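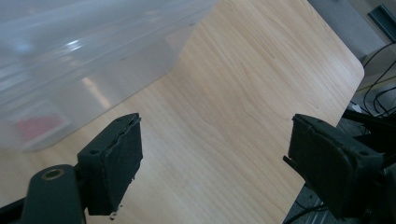
28/01/2018

Decluttering, day nine, and I remain unconvinced. Esperanza lent me the book before Christmas and swore it had changed her life, though I was in her hall in Holham last week and could barely shut the front door for shoes. The author wants me to get rid of 500 things by the end of February. She doesn't say what counts as a thing. Is a box of drawing pins one thing or a boxful of them? I wrote to the website to ask and got a voucher for 10 per cent off the sequel.

So far I've let go of a fish kettle, two lamps, most of the jumpers and a set of encyclopaedias the charity shop in Cavville wouldn't take. The man there told me they get offered a set every week. They went to the tip in the end and I felt rotten all the way home, which the book says is "the weight leaving". It felt more like guilt to me.

Did the letters this morning. You're meant to read each one, thank it and put it in the recycling. I read Crescencio's from when he was working away, all that grumbling about the landlady and her boiled ham, and put them straight back in the drawer. I'm not thanking an envelope.

Leandro rang at lunch. He thinks the whole business is a racket for selling plastic boxes, and he has a point — chapter six is called Own Less and chapter seven is a shopping list. He also asked, very casually, whether I'd come across his Bustamante records. I have. I said I'd look.

Then Mark Anthony came round for the bookcase and stayed two hours. He paid me 40 pounds, after I'd told him 60 and he'd pulled a face at the back panel. He says his sister did all this last year and has since bought the same slow cooker twice. I do wonder how many people finish. There are plenty of "after" photographs on the website and none from a year later.

The spare room does look bigger, I'll give it that. I can get to the window now and it needs painting, so that's another job. Airing cupboard tomorrow if my back allows. Must ring Emiliano about the ladder.

3 comments
Share 2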